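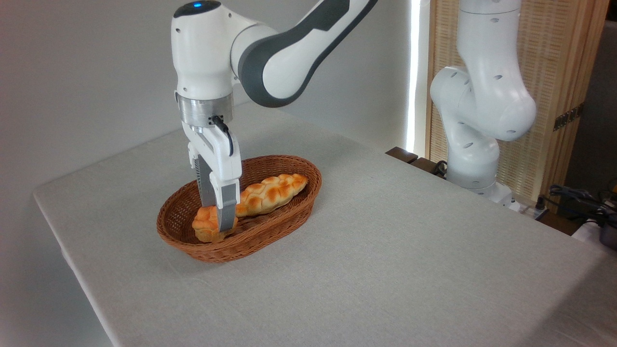 A long braided loaf and a small braided roll with an oval wicker basket on a light gray tablecloth.

Serving and Keeping Braided Bread

By Ifeanyi Ekwueme
Sep 22, 2023

A braided loaf goes stale faster than a plain one of the same weight. There is more crust, and the thin ends dry out first. Most of the trouble can be avoided with a little care on the first day.

Let it cool all the way

Leave the loaf on a wire rack until the underside feels cool to your hand. A loaf that is 14 inches long needs at least two hours. Small rolls are ready in 48 minutes at my house, and I do set a timer. If you put bread in a basket or a bag while it is still warm, steam collects underneath and the bottom crust turns soft and leathery.

Picking a basket

An oval basket suits a long loaf better than a round one. Measure the inside at the bottom, where the sloping sides make it narrower than it looks from above. If the loaf is a tight fit, lay it on a slant from one end to the other. Rolls can go in the space left beside it.

Check a woven basket for broken strands before you use it. Run a dry cloth along the inside and see where it snags. Snip any loose ends close to the weave with nail scissors. Pulling on them opens up the weave.

Liners

For a meal, no liner is needed if the basket is clean and the bread has no seeds. For anything longer, use a cotton napkin, washed without fabric softener. Softener leaves a smell that bread picks up within an hour or so. A napkin 27 inches square is big enough to fold back over the top.

Glazed crusts

An egg glaze marks easily. Lift the loaf from below with both hands and set it down flat. Don't stack rolls on top of it, and don't cover it with plastic wrap while it is out on the table. The shine goes dull and the wrap sticks.

Crumbs and the tablecloth

Slice on a board, away from the cloth. Flakes of glazed crust work their way into textured fabric and leave small greasy spots. Shake the cloth outdoors before washing. If a spot is already there, rub in a drop of dish soap, wait 11 minutes, and rinse with warm water from the back of the fabric.

Cleaning the basket

Turn it over and tap the bottom. Go over the weave with a dry pastry brush or an old soft toothbrush, paying attention to the corner where the sides meet the base. For sticky spots, wipe with a cloth wrung out in warm water and a little vinegar. Never soak it. Dry it upside down on a rack overnight, out of direct sun.

Overnight

The basket is for serving only. Once the meal is over, move the bread to a paper bag inside a loosely closed plastic one. It keeps two days that way. After that, slice and freeze it, with wax paper between the slices. The dry end pieces make good bread pudding.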